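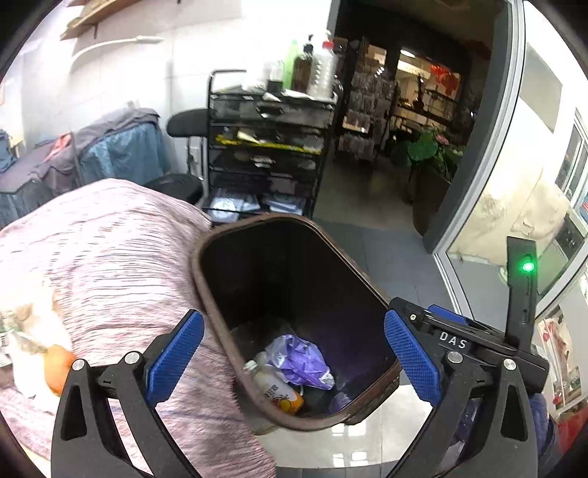
DRATOV, February 19, 2023. Vusadik, which runs furnished rental rooms in Dratov and the surrounding area, will change the way trash and recycling are collected from its bedrooms starting with the spring rental period. Until now the company's recycling instructions have dealt almost entirely with shared kitchens. Bedroom bins have been treated as general trash and emptied as such. Many of the things that go into them are the same things that go into a kitchen recycling container: a plastic drink bottle with its cap on, for instance, lying at the bottom of a bin next to a crumpled plastic bag, with the bed an arm's length away. Under the new arrangement, bottles and cans from bedrooms will be kept apart from the rest and collected every week.

The change applies to all 2,603 rooms managed by Vusadik. It will be introduced building by building, starting at the Strand residence, where a trial of the new arrangement has just finished.

What is changing

Each room will keep the trash bin it has now. No bins are being replaced unless they are cracked or missing. Tenants will also receive a flat-folding recycling bag with two handles, made to hang from the hook on the inside of the closet door. The bag is for plastic bottles, cans and clean cartons. It holds 14 liters and can be rinsed in a shower or sink.

On each floor, the trash cupboard next to the stairs will be fitted with a second container, so that tenants can empty the recycling bag without going down to the yard. Housekeeping staff will move the contents of these containers to the ground floor once a week. Tenants may still take their recycling directly to the yard at any time if they prefer.

Food waste is not part of the new collection. Fruit peel, leftovers and tea bags should go to the kitchen food waste container as before. Tenants who eat in their rooms are asked to take food scraps to the kitchen the same day, particularly in the warmer months.

Glass will also continue to go to the yard. The floor containers are emptied by hand, and broken glass in a mixed container is a danger to the staff who lift it.

The trial at Strand

The trial ran in 58 rooms on two floors of the Strand residence and lasted eight weeks. Tenants on both floors were given the recycling bag and a one-page sheet of instructions. One floor also had the second container in its trash cupboard, while the other floor used the yard only.

Both floors recycled more bottles and cans than they had before the trial. The floor with its own container did much better than the floor without one, and tenants there were more likely to say they wanted to keep the bag. Several tenants on the other floor told housekeeping that they had used the bag for the first week or two and then gone back to putting everything into the bin, as the yard was too far to walk in the evening.

The trial also showed some problems. The first version of the bag was designed to stand on the floor, and in the smaller rooms it got in the way between the bed and the desk. It also fell over when it was less than half full. The hanging version was brought in midway through and will be the one supplied to all rooms. The instruction sheet was changed too. The first sheet listed a long series of accepted and refused materials, and most tenants said they had not read it through. The new sheet covers bottles, cans and cartons on one side and everything else on the other.

Plastic bags and film

Thin plastic bags were the most common item placed in the recycling by mistake. They cannot go in the new collection. The sorting line used for Vusadik's recycling does not accept soft plastic, and bags wrap around the moving parts and have to be cut away.

Tenants are asked to do one of two things with plastic shopping bags. Clean bags can be used again as bin liners. Torn or dirty bags, along with food wrap and other film, should go into the trash bin. Bottles should not be tied up inside a plastic bag before they are put in the floor container, even if the bag is clean.

Labels can be left on bottles, and caps should be screwed back on. Bottles should be emptied first and do not need to be washed. Crushing them is helpful but not required.

Bin liners

Vusadik does not supply liners for bedroom bins and has no plans to do so. Tenants are free to use a liner or to leave the bin bare. Bins used without a liner should be wiped out now and then with a damp cloth and a little dish soap. Cleaning supplies are kept in the kitchen cupboard on each floor and may be borrowed for this purpose.

At the end of a tenancy, the bin and the recycling bag both stay in the room. They will be added to the inventory that tenants sign on arrival. Nothing will be charged for ordinary wear, such as scuffed rims or faded color. A missing recycling bag will be charged at cost.

Collection and delivery

The weekly collection from the buildings will be carried out by Zetis, which already handles paper and glass for Vusadik. Zetis will use its existing route, and no extra truck visits are planned. Collection will take place in the morning, after the quiet hours set out in the house rules.

The recycling bags will be delivered to rooms by housekeeping staff. Tenants will receive a message two days before delivery and do not need to be in. The bag will be left hanging in the closet with the instruction sheet inside it. Tenants who do not want staff to enter for this purpose can pick up their bag from the building office instead.

At Strand, delivery to the remaining floors will start before the end of February. The other buildings will follow during the spring. A notice with the start date will be posted in each entrance hall, and the floor containers will be in place before the bags are handed out.

No change to rent or service charges

The cost of the bags and the floor containers is being paid from Vusadik's maintenance budget. Rent and service charges for current tenancies will not change as a result.

Vusadik will check the contents of the floor containers during the first three months in each building. The checks are made on whole containers, and individual bags will not be looked through. If a container has too much trash mixed in with the recycling, a reminder will be posted on that floor.

About Vusadik

Vusadik rents furnished rooms to students and working people. Rooms are let with a bed, desk, chair, closet and bin, and tenants share kitchens with others on their floor. The company also maintains the buildings and employs its own housekeeping staff.

Questions from tenants should go to their building office. Press questions can be sent to the Vusadik communications office in Dratov. Copies of the new instruction sheet are available from the same office on request.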